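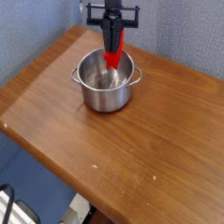
Yaneth Cabrera wanted it known that she answered this same call last February, expecting soup, and spent most of the evening arguing with a stranger over the word "simmer." She would do it again, she added, though next time she would eat first.

She has a point, so we will be plain about it. Clarnar is looking for 11 people to test the recipes in our next community cookbook. You will cook at home, in your own kitchen, with whatever pans you own and whatever patience you have left after work. Then you will come and tell us what went wrong.

The book is called The Hirinville Table. It has been in the works for longer than its editor, Montserrat Figueroa, cares to discuss. The recipes came from residents, many on index cards, a few on the backs of electric bills. One calls for "enough flour." Another gives an oven temperature and never mentions the oven again.

What you would do

Cook 5 recipes over 6 weeks. Follow them exactly as written, even when you know better. Especially you, if you have ever said "I just eyeball it."

Write down how long each one took, including the chopping, which every recipe writer in the county believes takes no time at all.

Come to two evening meetings at the Adomaitis Building, 6 p.m., room upstairs. There is coffee. It has its critics.

Who we want

Beginners, mostly. If you have burned rice this year, please apply. We also need two people who cook for small children and can report their remarks without softening them. Professional chefs are welcome but will be asked to keep their voices down.

You should live in or near Hirinville and be able to read bad handwriting.

What you get

Groceries paid for, with receipts. A copy of the book when it exists. Your name in the back, spelled the way you spell it on the form.

To apply, pick up a form at the front desk or write to Clarnar, Box 2143, Hirinville. Tell us the last thing you cooked and whether anyone finished it.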